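How I record demos with a hand-held gripper (and stop throwing half of them away)

Posted 12 April 2022 in Tutorials

I get a lot of mail asking how we teach our arm kitchen stuff at the Clavmont workshop, and the short version is that we don't touch the arm at all while we're teaching it. You carry the gripper around in your own hand, do the job the way you'd want the robot to do it, and the camera on the tool records everything. Training comes later. So this page is all about the carrying-around part, which is where I made pretty much every mistake you can make!

Before you start

Charge the camera and clear the card. My first big session in October died because the card was full, and I didn't notice until I'd done a whole afternoon of beautiful demos. Also check that both finger markers are clean and flat. The software (we use Zerlow for this, but the idea is the same anywhere) reads them to work out how far open the fingers are, and a smear of sauce on one will give you a gripper that seems to jump open and shut.

Then set the table. Put out the things the task needs, plus a few it doesn't, and spread them so you can get the fingers around each one without knocking its neighbor. 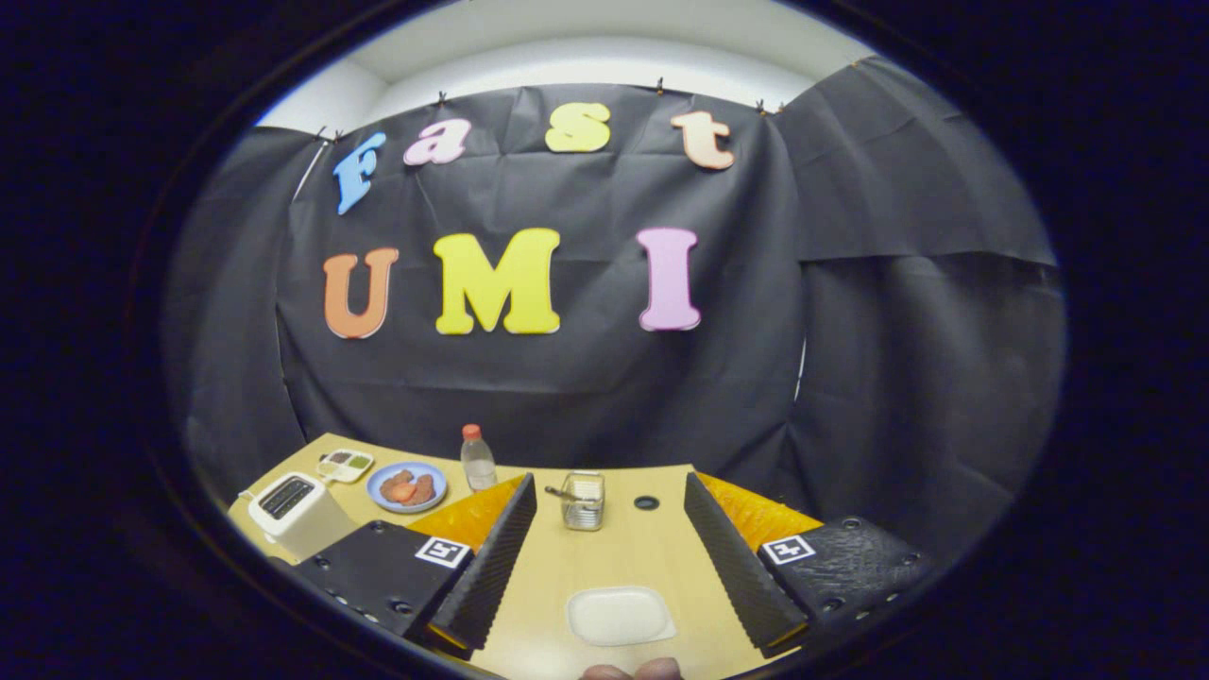

Do the mapping pass next. Start recording, hold the gripper at chest height and sweep it slowly over the whole work area, side to side and then up and down – slower than feels natural. I try to include the corners of the table and whatever is behind it. If your background is one big plain surface, give it something to look at, like tape or cardboard shapes or lettering in bright colors. The tracker needs edges to hold on to.

Recording a demo

1. Start with the fingers fully open and hold still for 2 seconds.

2. Move in at a steady pace. Think of pouring coffee for someone you'd like to impress.

3. Close on the object and pause for a beat before lifting. I used to skip the pause and the robot learned to lift while it was still closing (so many dropped spoons).

4. Do the task, open up, and back straight out.

5. Stop the recording before you turn around to talk to anybody.

Keep your wrist loose but don't do anything the arm can't do. Our Sandu arm really hates reaching back toward its own base, so I put a strip of tape on the floor and stand where the arm would be.

How many?

I do batches of 8, then move everything on the table and go again. For one simple pick-and-place I wouldn't train on fewer than 200 – sorry, I know. Our big kitchen set is up to 2,000 now, and the first 1,000 were a lot worse than the second.

Checking what you got

Copy the card the same day and watch a handful at double speed. Toss any where the tracking drifts or you fumbled the grasp and fixed it halfway. Some people keep the fumbles on purpose, and I've gone back and forth on it. For now mine go in a separate folder called Nasus, after our oldest and clumsiest gripper, and I'll try mixing a few in on the next training run.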